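The Bikes Are Gone (Well, One of Them Is)

Tue 18 June

I've been meaning to write about the garage business for a while, and a few of you have asked, so let me get a cup of tea and tell it properly.

We live on one of those Haslow streets where people leave the side door open while they run to the store. I did it for years. Then one morning I went out to the garage and there was a gap where the blue bike used to hang, and the good pump was missing too - the pump annoyed me more, I think, which tells you how often I ride.

I called the non-emergency line and a very patient officer came by that afternoon. She asked whether I had the serial number. I did not have the serial number! I had a receipt from the shop on Palacios for 400 dollars, and a picture of the bike with half a picnic in front of it. She wrote it all down anyway and told me two other garages between us and Girthorpe Road had been gone through the same week.

So I have become a person with a list. I went through the house room by room one rainy weekend with a notebook, turning things over to find the little stickers on the bottom, and I got much further than I expected before I ran out of steam in the hall closet. If you have never looked for the number on a bike, it's usually stamped underneath, where the pedals go through, and you'll want a flashlight and an old rag.

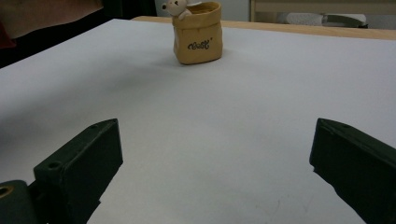
The side door has a new deadbolt, and I put in a motion light, which mostly catches the neighbor's cat (hello, sweetheart). The light was easy. The deadbolt took me two evenings and some words I won't repeat on here.

I also went to the block watch meeting over at Droslow, which I'd skipped for years, and it was nicer than I had imagined, with good lemon bars. They're doing free bike engraving in October and I've already said I'll help with the sign-in table.

No word on the blue bike so far. If you see one with a scuffed white saddle and a bell shaped like a ladybug, please do drop me a note.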